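Ticket 84 - cable slack at wrist / food item handling rules
Opened by: Precious Shabalala
Site: Gesby, Flernow cell
Date: 2020-12-19
Status: open

Asked to check the cell against the Vosent handling sheet before handover. Went through rules 1 to 6, most fine. Two problems.

Rule 4, cables. Sheet says no free loop at the wrist unless clipped to the arm. Ours isnt clipped. Loop stands well out from the housing, could snag on a wide turn. Needs a tie at the wrist end, leave enough slack for full rotation.
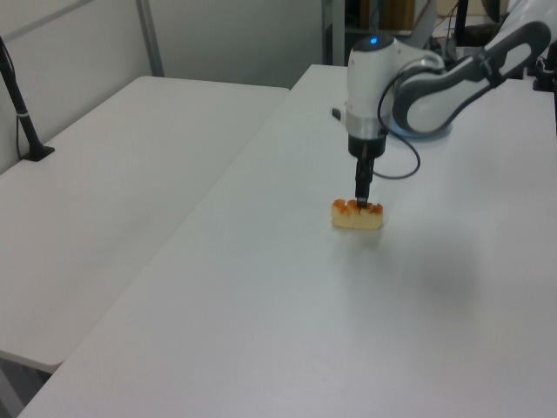

Gripper on the orange-topped block, wrist cable looping out to the right.

Rule 6, loose items. Small black thing lying near the far edge of the table, might be a cable end or a clip. Either way it shouldnt be there when the arm is live. Clear table before every run pls, not just first one of teh day.

Also grip force for soft items: sheet gives no figure, only "lightest that holds". Have asked Vosent for a number, last revision was July. Until then dont raise it from 13 without logging it here.

To do: tie cable, clear table, recheck rule 4 with arm at full reach. Leave ticket open till I've signed it.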